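Card Storage Inspection – Spare Room, Shelves 3 and 4
January 27, 2025

Collection stands at 1043 cards plus the Lusa sticker albums, which I refuse to count as cards. Next check is April, when the humidity drops and I regain some optimism.

1. Room humidity
Status: Fair
Gauge read a touch over what I'd like. The Nirnix dehumidifier was full and had switched itself off, as is its right. Emptied and restarted.

2. Binder pages
Status: Pass, with grumbling
All side-loaders intact. Swapped three pages in the Frade regional hockey binder where the pockets had gone cloudy. Colour on the card fronts is still good. The checklist card is still off-centre, as it has been since the factory.

3. Zip closures on bags and binders
Status: Pass
Run every slider the full length and back. Look for split teeth, and for sliders that stop short of the end and hope you won't notice. 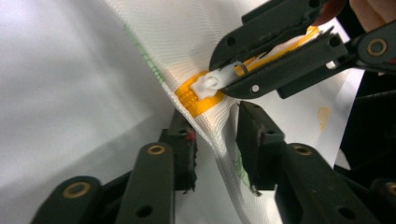 4. Sealed boxes
Status: Pass
Shrink wrap tight on all but the Clellulow boxed set, which has a corner tear I'm recording as "pre-existing" because I can't prove otherwise. Don't stack anything on it. This includes the cat.

5. Loose card pouches
Status: Needs work
Doubles and trade bait only. Anything worth insuring goes in a rigid holder, and I found two that should have. Moved both. Check each pouch flat on a clean surface – grit along the closure will find a card edge sooner or later.
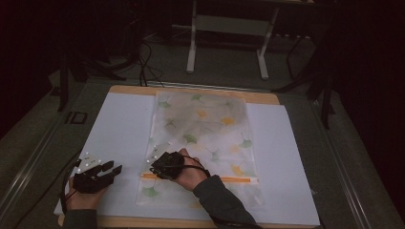 Ginkgo-print zip-top bag, laid flat on white paper.

6. Top loaders and sleeves
Status: Fail
Roughly 40 cards were in top loaders with no penny sleeve. I know who did this and I'm writing the report.

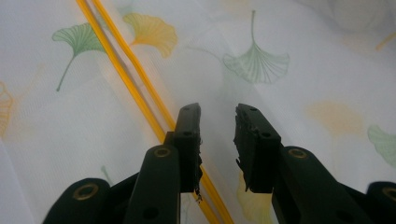
Re-sleeved the lot over two evenings. A few have hairline surface scratches, so they're down a grade in the inventory and I've stopped describing them as mint to anybody.

7. Light exposure
Status: Pass
Blind closed, bulb off. The display frame in the hallway gets afternoon sun and has been on this list as "move soon" for 4 inspections. Move soon.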